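Home | Ratings | Map | FAQ | Contact

Poutine Ratings: Questions We Keep Getting

Last updated June 21, 2023

Who does the scoring?
Zoriana Antoniuk and whoever she can talk into driving. One person orders, everyone eats, Zoriana writes the number down before the others get a chance to argue.

How does the score work?
Out of 100. Fries get 40, curds 30, gravy 30. I have my doubts about any score out of 100 for a plate of fries, ours included, but readers wanted one. A place in the 80s is worth a detour. The gap between an 81 and an 82 means very little.

Do restaurants pay to be listed?
No. Two have offered. We still pay at the counter like everybody else.

Why did Junley score so low when the whole internet loves it?
We went in March, then went back because of the emails. The curds didn't squeak either time. "Award-winning gravy" is on the sign, and I've asked three times which award. Still waiting.

Is Villanueva's truffle poutine worth the extra money?
I doubt there's much truffle in it. There's truffle oil, which is a different purchase. Get the regular.

What about vegetarian gravy?
Ask, then ask again. "It's vegetarian" sometimes means "I think it's vegetarian." Trerier is the only spot so far where someone went and read me the label.

Does takeout count?
We don't score it. Any place that claims its poutine "travels well" should be made to eat one after 20 minutes in a closed box.

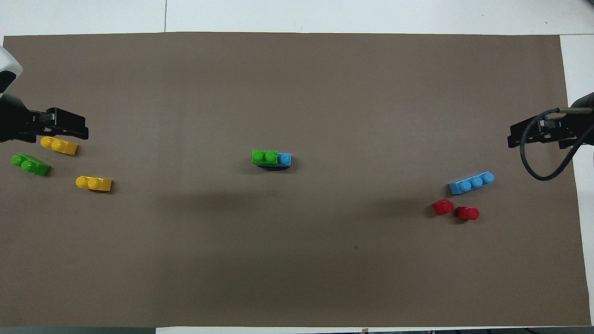 Fries steam themselves soft in there, and no vent hole I've met has fixed that. If you must, get the gravy on the side.

Why isn't my favourite on the list?
Probably haven't been. Send the name and the town. "Best in Canada" in the subject line won't move it up -- we have 400 of those.

Can I trust the reader scores?
Less than ours. The Zeltari diner picked up a pile of perfect tens in one evening, all spelling "flavour" wrong the same way. We took them down.

Shares: 1409 | Comments: 2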